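Evaluation of the Plurnska Hand-Held Gripper Kit for Recording Garment Folding
Project report, Group 8: Trinh Hứa, Xuân Vương, Liên Thái
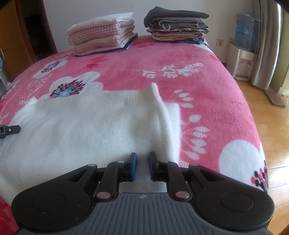
Can the Plurnska kit be used to record garment folding in an ordinary bedroom by people with no robotics training?
It can, provided that the operator has practised for one session and that the garments are not very thin. Thick knitwear and towels gave usable recordings. Thin shirts did so only after the finger pads had been adjusted.

1. Purpose

The department is considering the kit for next year's manipulation module. Our task was to assess it as a product: assembly, handling, quality of the recordings and running cost. Training a folding policy was outside the scope. Our supervisor, Tín Ông, asked for a recommendation that could be read without the appendices.

2. Kit as supplied

The kit comes as flat-packed parts with a printed guide. The two fingers are moved by black plastic linkages on a grey base plate with fine parallel grooves. The pivots are round metal pins, and each finger carries a blue rubber pad on its inner face. Assembly took Xuân one afternoon. The guide is clear up to step 12, where the left and right links are shown the wrong way round. The supplier, Besta, confirmed the error by email and sent a corrected sheet.

3. Method

Recording took place in a furnished flat. Clothes were laid flat on a bed and folded with the gripper, then moved to stacks at the head of the bed. The bedding was left as it was, patterned blanket included, to see how the tracking software coped with a busy background. Each operator worked through 13 garments per session. A take was rejected if the tracking was lost, if the garment was dropped, or if the operator's free hand touched the cloth.

The comparison product was the Châu gripper already held by the laboratory. It has a trigger mechanism of a similar kind but harder pads. Thắng Tăng, who had used neither product before, acted as the novice operator.

4. Results

4.1 Grip. The rubber pads held knitted fabric well. A folded edge could be picked up from a soft surface at the first attempt in most takes. Flat single layers were harder, and operators learned to push the cloth into a small ridge before closing the fingers. The Châu pads slipped more often on wool.

4.2 Handling. The tool is front-heavy. Wrist fatigue was reported by all operators towards the end of a session, and Thắng asked for a break halfway through his first.

4.3 Tracking. Patterned bedding caused no difficulty. Most losses occurred when the operator turned towards a bright window. Drawing the curtain removed the problem but made the recordings darker.

4.4 Data. After rejection the set held 3320 usable clips. Export through the Mestia software was slow, and it stopped without an error message when the disk was full.

5. Cost and support

The pads are the only part we replaced. Besta sells them in pairs, and delivery was slower than stated on the order page. Replies to technical questions were prompt and accurate.

6. Recommendation

We recommend buying the kit for the module, with spare pads ordered at the same time. The corrected sheet for step 12 should be placed in each box. Sessions should include a fixed rest period, and disk space should be checked before each export. The Châu gripper should be kept for rigid objects, which were not tested in this project.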